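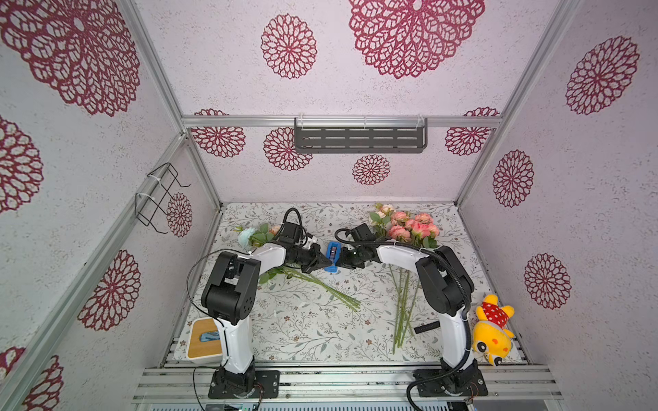 ## Ticket 1611 - Plostach two-arm kit, right arm slow to answer and grippers out of step

**Opened by:** Haris Radulović, Gashi
**Handled by:** Stavros Jurić, Tirico support
**Product:** Plostach bench kit, two arms on one rail, parallel grippers
**Status:** closed, one part on order

### Reported

We have the kit on a 30-day trial and have to say yes or no by the end of April. The task is bouquet handling: both grippers come to the middle of the mat, work on a small blue plastic piece, then go to the stems on either side. Left arm is fine. Right arm starts its move late, and the delay gets worse the longer the session runs. After a restart it is good again for a while.

No error code on the panel. The log only says `sync warn, arm R`.

### First reply (Stavros)

Please send the log from a full session and check these:

1. Firmware on both arms. They have to match.
2. Screws on the two black mounting plates. A loose plate gives position errors but not delay, so this is only to rule it out.
3. The cable run on the right arm, from the wrist down to the base. Move the arm by hand with power off and see if the sleeve pulls tight anywhere.
4. The sync timeout in the settings page. Factory value is 300 ms.

### Customer reply, 4:40 p.m.

Firmware matches. Plates are tight. Timeout was at 300, we never changed it.

The sleeve does pull a little when the forearm is turned all the way in toward the center. I would not call it tight. Log attached.
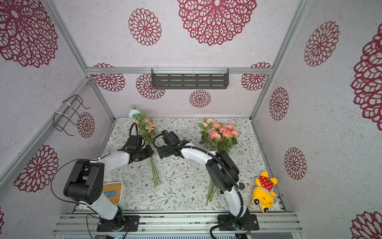 I also ran the left arm alone with the right one parked, and had no warnings. Then the right arm alone, and the warnings came back. So I don't think it is the two of them waiting on each other - it is something on the right side only.

### Second reply (Stavros)

Agreed. The log shows dropped packets on the right wrist, and nearly all of them come when the forearm is turned in. The connector at the base is the usual place. Power down, unplug it, look for a bent pin, plug it back in until it clicks. Then free the sleeve at the base end so it has more slack. Leave the timeout alone. Raising it hides the warning and the arm will still be late.

### Result

Pin 2 was slightly bent. Straightened it, reseated the plug, gave the sleeve more slack. Ran the full routine on Sunday with no sync warnings and no late starts.

Two notes for the trial review:

- The manual from Grurnwood (they sold us the kit) does not mention sleeve slack at all. It should.
- Support answered the same day both times.

Stavros is sending a new base connector under warranty. We will fit it when it comes and reopen this ticket if the warning returns.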